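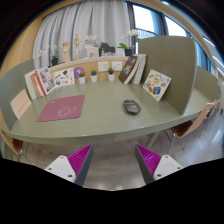

Shared desks fail at the mouse pad. Most furniture guidance treats the pad as an accessory, to be chosen by the user and placed wherever there is room. I think it should be treated as part of the desk and given a fixed position before anything decorative goes on.

When Jandstead refitted its reading floor, the plan specified panel height, socket position and plant spacing. It did not mention the pad. On an oval top the usable depth shrinks toward the sides, so a pad pushed to the left leaves a right-handed user working on bare surface. An optical mouse will generally track on matte wood grain. The loss is in comfort and in wear to the finish, and refinishing costs far more than a pad.

Small succulents along the back edge are harmless. They occupy depth that the forearm never reaches. Propped cards and booklets are less defensible, as they slide forward and take working area with them.

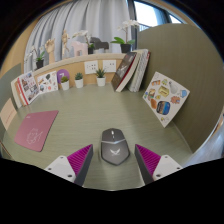

Where should the pad go on a shared desk?

On the right by default, 2 inches in from the front edge, with enough clear surface on the left to move it across for a left-handed user.

Ó Conaill, which supplied the tops, recommends a thin adhesive strip under each pad. I would accept that, provided it peels off cleanly.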